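Print this entry
E-mail this entry

April, a little past 10 at night

My feet are sore and my voice is mostly gone, but I want to get this down before I sleep. We marched from the Prarstead campus to the gates of Ferkska Hall this afternoon, more than 800 of us by the union's tally, to tell the trustees what we think of the new rent scale for student housing. A room on the north side will go up by 2,679 a year, and they announced it during exams, when they must have figured we'd all be too tired to read our mail!

I wasn't too tired, and neither was my hallway (bless them), who had been painting bedsheets in the laundry room since breakfast. Ours said HOMES BEFORE HOTELS, a dig at the plan to let Avero run the summer bookings, and it got a nice cheer when we came down Rusnák Street. People leaned out of the bakery to clap. I had such a lump in my throat, I can't tell you.

The trustees sent a man out with a letter, which thanked us for our interest and said very little else. We sat down on the steps for 3 hours after that and sang, badly, and passed oranges along the rows. 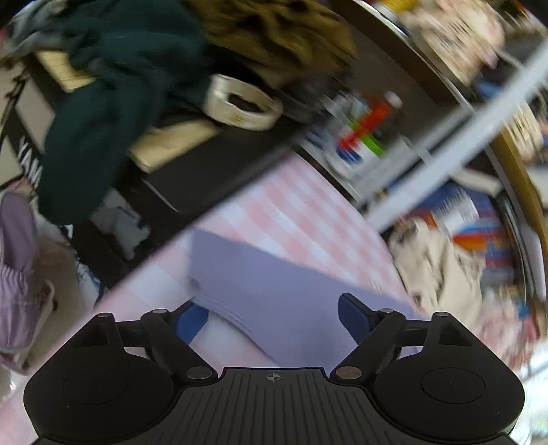 Somebody read out the demands again toward the end: freeze the rents, open the books, and give tenants a vote on the housing board. I'd settle for the second one first, I think, although I was shouting for all of them along with everyone else. There's another meeting tomorrow at noon and I've promised to bring the coffee urn, so I really must go to bed.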